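My daughter has opened a restaurant. It's called Mesero, it seats one (me), and the menu changes every time I sit down. I've ordered soup 3 times this week and gotten fruit every single time!

So of course I've been down the rabbit hole of pretend food. My friend Chaltu Workneh swears by the felt kind, and her kids have a whole basket of it, right down to the felt fried eggs. I get it, they're sweet and they don't hurt when you step on one in the dark. But mine wants food that looks like food, and she wants to serve it in a real dish.

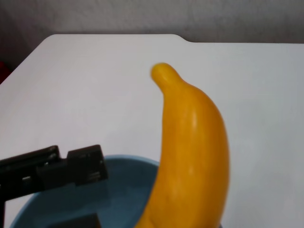
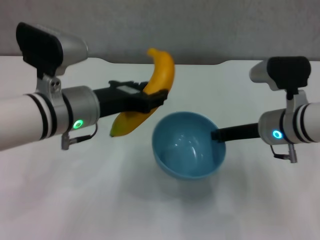
What I keep coming back to with a starter set is size. A lot of the cheap ones are shrunk down so far that a pineapple and a strawberry come out the same, and then the cups and plates are a different scale again (why??). I like one good big piece you can spot from across the room, like the yellow banana, and the light blue bowl it's standing in up there is just my kind of dish, no cartoon faces or glitter. The 117-piece set I almost bought in July had tiny everything, and I know where those pieces would be living by now. Under the couch.

So the plan for the holidays is a few bigger fruits, a couple of plain bowls and maybe a little apron if I can find the fabric. I'm going to skip the cash register. She already charged me 43 dollars for an orange.

If you have a set that's lasted, tell me in the comments!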